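Ticket: Brullus 320 upstairs, "offline" after lunch
Opened by: Mei Strickland
Assigned to: Dexter Wojcik
Opened: Wednesday, April 14, 2021
Priority: High (set by requester), Normal (set by me), High (set by requester again)
Status: Closed

Original report

The printer upstairs says it's offline. It isn't offline, it's on, I'm standing next to it. It printed fine this morning. I've got the Papadopoulos binders to get out and they're all color. Barrett turned it off and on and it worked for one job and then went offline again. There is also an error 149 on the little screen but Barrett says it's always had that. Please help. Mei

Log

Entry 1

Went up. Printer is a Brullus 320 color laser with the add-on 500-sheet tray. Power on, panel lit, network light green. Error 149 on the screen as described. Pressed OK and the error went away. Walked to Mei's desk, which is four steps, and when I came back it had returned.

Windows on Mei's PC shows the printer grayed out, with nine jobs waiting. Seven of them are the same job. I have asked people about this before. Clicking Print again doesn't make the first one feel guilty.

Cleared the queue and restarted the spooler. Printed a test page. It came out. Closed the laptop and went back downstairs a happy man.

Entry 2

Offline again. Mei called before I'd sat down with my coffee, so I'm logging this as the same incident.

Pinged the printer from her PC and got replies, but they were patchy: two good, one lost, three good, five lost. A printer that's asleep doesn't do that, and neither does one that's off. Swapped the network cable for a new one. Swapped the wall port. Same result both times. The old cable has been used to hold a cupboard shut at some point and I've thrown it out on principle.

Entry 3

Looked up 149 in the Brullus manual, which says "Tray 2 condition. Check tray 2 condition." Checked tray 2 condition. Tray 2 is in good condition.

Barrett Alcantara is right that this one is old news. The tray is set to Legal on the panel and has Letter paper in it. Nobody has ever printed from it, so nobody has ever cared. Changed the setting to Letter. Error 149 gone, and it's stayed gone. Has nothing to do with the offline problem but I'm counting it.
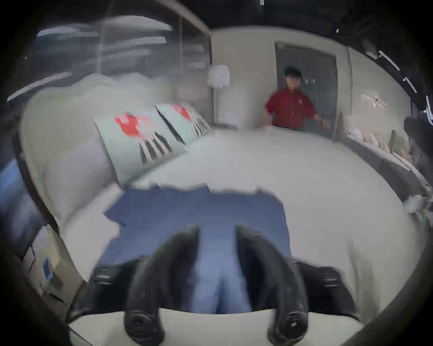

Attachment 1. Blue cloth on a white duvet.

Entry 4

Things tried this afternoon, so that I don't try them again:

Removed the printer from Mei's PC and added it back. Worked for one page.

Turned off sleep on the printer. It was set to go to sleep after 60 minutes and I had high hopes for this, as the trouble seemed to start when people came back from lunch. No change. Left it off for now, will put it back.

Updated the driver. The Brullus site offers three drivers for the 320, called Full, Universal and Basic. Full is smaller than Basic. Universal doesn't list the 320. Installed Full, which also tried to install an ink ordering assistant for a printer that takes toner.

Switched the port on Mei's PC from the automatic kind to a plain TCP/IP port pointed right at the printer's address. It was a good idea and I'd do it again, but no change.

Printed from Esperanza Pastor's PC instead. Hers showed the printer as ready and happily sent a two-page job. The job left her queue, so as far as Windows knows it printed. There was no paper in the output tray. I waited a while in case the pages were shy.

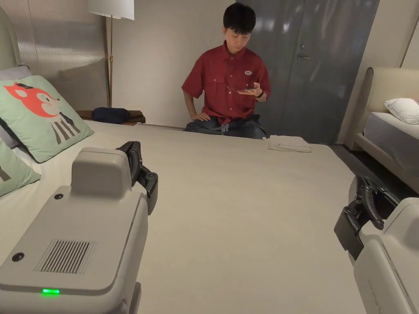

Entry 5: where did Esperanza's pages go

Gone. Not in the tray, not in the job history on the panel, not stuck behind the rear door. I had her send it again with me watching the printer. The data light never blinked. Her PC said "Sent to printer."

So something on our network took the job, said thank you, and threw it away. That's a different ticket from the one I thought I had.

Called Hiletti, who set up our network and still look after the switch and the router. Got a recorded voice, then a second recorded voice, then a person who asked whether I'd tried turning the printer off and on. I said yes. He asked me to do it once more while he was on the line, so I let some time go by and told him I had. He's sending it up to their second tier. Reference given over the phone, written on my hand, since washed.

Told Mei to print the binders on the black and white machine downstairs. She told me what she thinks of charts in black and white where the legend reads "light gray, gray, other gray."

Entry 6: reply from Hiletti, pasted in

"Hi Dexter, we've looked at the switch and can see the port for the Brullus is up with no errors. We do see the address for that printer flipping between two hardware IDs through the day. Could you confirm whether the printer has a fixed address set on its own panel, and if there's anything else on site that may have been given the same one? Regards, Ardalan Asadi, Hiletti Support"

First useful sentence I've had from anybody on this ticket, me included.

Checked the panel. Menu, Network, IPv4, Method: Manual. Somebody gave the printer a fixed address by hand, and the address sits right in the middle of the range the router gives out to everything else. It was always going to end this way. It could only have been a matter of which gadget showed up and asked for an address on which day.

The setup sheet taped inside the front cover says February, and the handwriting is mine.

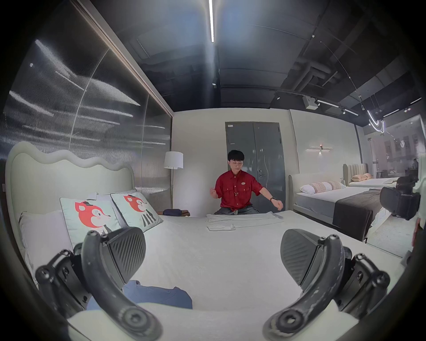
Entry 7: the other device

Ardalan sent over the second hardware ID. The first half of it belongs to Zosevance, which had me stumped for a bit, as we don't own anything by Zosevance. Walked the building with the phone app that shows signal strength. Looked at both TVs, the door panel, the thermostat, the coffee machine (which does want to join the network, but has been told no).

It's a label printer. Barrett bought it for the mail room and plugged it into the wall port behind the mail shelf, which was easy, so he didn't mention it. I can't fault him. Plugging in a thing and having it work is the dream.

It also explains Esperanza's pages. The label printer listens on the same port that most printers do. It got a two-page letter in a language it doesn't speak, accepted it politely, and dropped it. Asked Barrett whether the label printer had been doing anything odd. He said it had fed out a long run of blank labels just after lunch and he'd figured that was a warm-up.

The "after lunch" part fits too. Barrett does the mail after lunch. He turns the label printer on, does the mail, and turns it off when he's done. Mornings, the Brullus had the address to itself. I spent half a day blaming sleep settings for that.

Entry 8: fix

Turned on the label printer first so I could watch the trouble happen on purpose. Mei's PC grayed out in under a minute. Turned it off, and the Brullus came back.

Then, in this order:

1. On the Brullus panel, set Menu, Network, IPv4, Method to Auto. Restarted it.

2. Had Ardalan reserve an address for the Brullus on the router, outside the range that gets handed out. Restarted the printer again so it would pick it up. He did it while I was on the phone, and I've asked for his direct number.

3. Reserved another one for the label printer, on the same call.

4. Changed the TCP/IP port on Mei's, Esperanza's and Barrett's PCs to the new Brullus address. Printed a test page from each. All three came out of the correct machine, upstairs, on paper.

5. Ran a ping from Mei's PC for an hour with both printers on. No lost replies.

6. Put the sleep timer back to 60 minutes. Let it fall asleep, sent a job, it woke up and printed. It makes a noise like a garage door but it did that before.

7. Took down the sheet inside the front cover and taped up a new one with no address on it at all, just "Set to Auto. Leave it on Auto. DW."

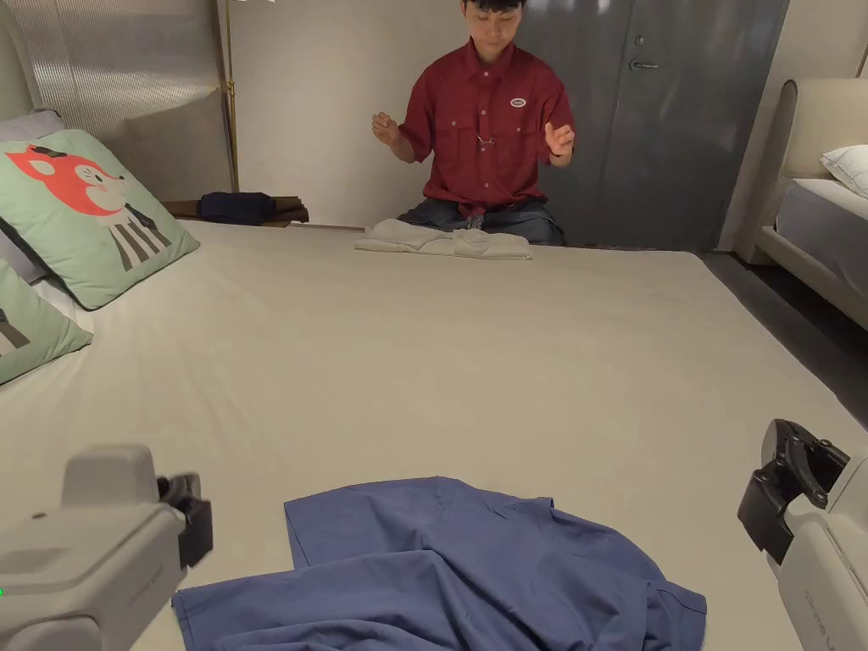 Attachment 4. Folded garment on the bed, with a rumpled blue shirt in front.

Entry 9

Mei has printed the binders. All 320 pages, in color, no pauses. She reports that the orange is a bit red. Told her to open a new ticket.

She has opened a new ticket.

Notes for next time

If a printer is "offline" but you can ping it now and then, suspect two devices on one address before you start on drivers. On Windows, ping the printer, then type arp -a and write down the hardware ID next to its address. Do it again once the trouble starts. If the ID has changed, you've got a visitor.

If a job leaves the queue and no paper comes out anywhere, go and look at whatever else in the building could pass for a printer. Blank labels count.

Error 149 on the 320 is the paper size setting for tray 2. Menu, Paper, Tray 2, Size. The manual won't tell you.

Still to do: check the black and white machine downstairs for a fixed address. I set that one up the same week.

Requester comments

Works now, thanks. Can the priority on the orange one be High? Mei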